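Home | Stories | Poems | Submit | About

The Ferry Book
March - by Benedita Bettencourt

Nuno Lobo had the book under his coat and eleven minutes till the last boat. Rain, obviously. Toltgate does rain the way other towns do pigeons.

He had not stolen it. He'd signed for it. Signed his uncle's name, but signed.

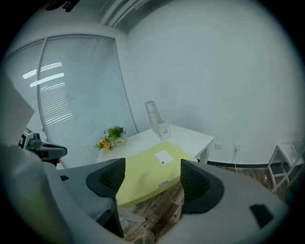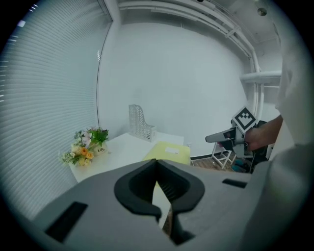
Two views of a room with a window.

Down Cunha Street then, past the chip shop, past the bank that was a carpet shop now. Wet shoes. The book was heavier than it had been on the desk, 600 pages and a brass clasp that dug him under the ribs every time he ran, so he walked, then ran again.

The woman at the records office had hardly looked up. "Family?" she'd said.

"Nephew."

"Whose?"

And he'd said the name. Out loud, first time in years. She had written it down with a y in it and he'd let her.

The boat was in. The Flamia, with her one good light and the ramp still down. A man in a yellow jacket was eating a pasty against the rail.

"Sketwood?"

"If you're quick."

He was quick. Paid with coins, dropped one, left it. Downstairs it smelled of diesel and oranges and there was only a boy asleep on two chairs with his boots on. Nuno sat by the heater and got the book out and it was dry. Thank God. Dry apart from one corner.

He knew what he was looking for. Page 200, his mother always said, as if it was a street adress. Page 200, Nuno, he's in there, your uncle, the night he went across. Every crossing the old ferrymen ever made was in the book, who was aboard and what they carried. Goats. A piano once. Somebody's wedding cake, with a note about the state of it after.

The engine started and the table shook. He turned the pages fast, then slowly. 190. 194. Brown ink, then blue. Somebody had drawn a fish in the margin.

198. 199.

A foggy night, it said. Wind from nowhere. Eighteen aboard. Then the names in a column and he ran his finger down them and there it was, fourth from the bottom, no y. And what he carried - one suitcase, one cage (empty), one child.

Nuno read it again.

One child.

The boy on the chairs rolled over and said something about a dog and went back to sleep.

His uncle had no children. That was the whole thing about his uncle, everyone said so, it was what they said instead of his name. Went across alone, never wrote. His mother said it while peeling potatoes. His mother, who had no photographs of Nuno as a baby, who said there'd been a damp cupboard and they'd all gone green.

He went up on deck. Stupid, in that rain, but he couldn't breathe next to the heater. Book under the coat again. The man in the yellow jacket had finished his pasty and was looking at the water.

"How long have you worked this?" Nuno said.

"This boat? 19 years. The one before, longer."

"Did you ever keep the book?"

The man turned round then. Looked at him, at the lump in the coat, at his face for rather too long.

"My dad kept it," he said. "I did the counting for him when it was busy. Why, what've you got there?"

Nuno opened his mouth. Behind them Toltgate was just a smear of orange and in front there was nothing yet, no lights, only the noise of the bow going in and out of it.

"Was there a child," he said. "One night. Fog. A man with an empty birdcage."

"Oh, him," said the man. "He sang the whole way over, trying to get you off to sleep. Terrible voice."

The ramp chain knocked. Someone on the Sketwood side had lit a lamp and was swinging it, left, right, left, and the man went off to see to the ropes.

Contact us | Copyright remains with the authors | Back to top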